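5. Running the shape-insertion check

The insertion check puts the whole Dreda stack under load: perception, the grasp planner and the contact controller. The release notes call it a full validation. Treat that claim with care. A pass tells you that the software can match loose pieces to cutouts on your bench, under your lights, on the day you ran it.

Before you start

You need Grelleck calibration files for both the fixed camera and the wrist camera. If either file is older than the last time you unbolted anything, make a new one. The status panel will show green with a stale file, so the panel is no guide.

5.1 Loading the task

1. Open the task list and choose Shape board, foam.
2. Set the controller to Debnath. The older Pamcombe controller is still in the menu but has no force limit on the final approach.
3. Set the approach height to 60 mm.
4. Set the contact timeout to 2 seconds. Longer values mostly give a bad plan more time to push.
5. Press Detect and wait for the list of pieces and cutouts.

Note: The confidence score beside each piece comes from the classifier alone. It says nothing about whether the piece can be picked up, and a score of 0.99 on a piece lying hard against a wall is worth very little.

5.2 Checking the match by eye

6. Compare the match list with the camera views before you press Run. Check the piece, the cutout and the rotation separately. They are worked out by different modules and can disagree.

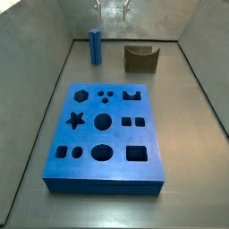

Fixed view, gripper open and clear of the board.

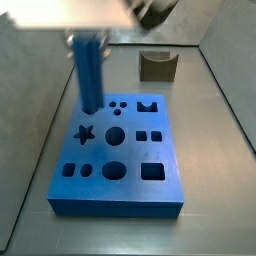
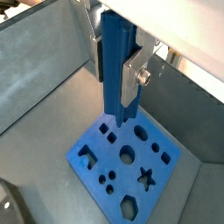
What should I do if the fixed camera and the wrist camera give different positions for the same cutout?

Stop the task and recalibrate both cameras. The planner will otherwise average the two positions, and the average is usually wrong for both. Do not correct it with a manual offset - the offset is saved with the task and will come back to bite you in February when the cause has been forgotten.

5.3 Running

7. Press Run and keep a hand near the stop button for the first insertion.
8. Watch the force trace. A short bump on contact is normal. A steady climb means the piece is on the foam and the controller has not noticed.
9. Let the task finish, then open the results page.

Caution: Do not reach into the enclosure while the task shows Paused. Paused holds the planner only. The arm is still powered and will finish any move already sent to it.

5.4 Reading the results

The bundled log lists 1,898 attempts and up to 166 retries. It does not say how many times the board was reset by hand, so it is a poor yardstick for your own set-up. Keep your own log and compare like with like.

A result of Inserted means that the gripper opened below the set height. It does not mean that the piece is seated. Look at the board before you write down a pass.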